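Still waiting on the Cloststead letters

It's September again, so I suppose I owe you all an update on the consular campaign. I'm on my second coffee and the inbox is a fright.

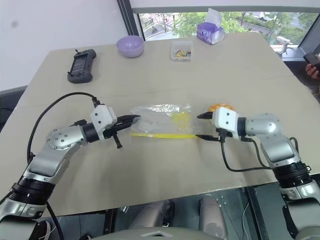
We sent 286 letters to the foreign ministry over winter asking for proper embassy visits for Australians stuck overseas on exit bans. So far we've had 69 replies, most of them the same two paragraphs with a different signature (I did read every one!). Two were better than that, and one even promised a meeting, though it didn't say when.

The Omau branch has been brilliant and is already drafting the next round. If you're writing your own, please keep it to a page and leave out the names of any families, as a few have asked for privacy while their appeals are on.

Our next catch-up is at the Verhoeven Street hall, 10 am, same room as last time. Bring stamps if you've got them, we're nearly out again.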